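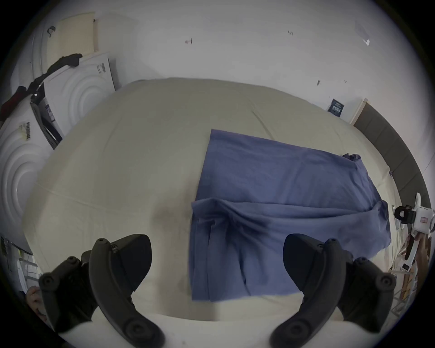

Can our drama group take over an old chapel from the council?

Hi all, we're a small theatre group in Grillholm and the council wants shot of the old chapel on Pillai Road. We've hired it for rehearsals for years and would love to own it. They've hinted at a community transfer for next to nothing, but the roof survey came back at £3,788 just for the urgent bits – and we've got £1,912 in the bank! Has anyone done this? Do we have to be a charity first?
Vilja Suominen

2 replies

Lovisa Boström
We did this with the old library in Adolwood. You don't have to be a charity, but our council wanted a proper legal body of some sort, so sort that out before October if that's when they decide. Ask for a long lease first, with an option to buy. Ours let us have 3 years at a peppercorn rent, and we got grants of up to £1,000 a go towards repairs (small ones, but they add up). Oh, and check the planning use! Ours was down as a library and we had to apply before we could sell a single ticket. Get a solicitor to read the covenants too, old chapels sometimes have one about alcohol, so there goes your interval bar.

wavness_dave
Don't do it, heating will kill you. Ours in Wavness was freezing – lovely acoustics though.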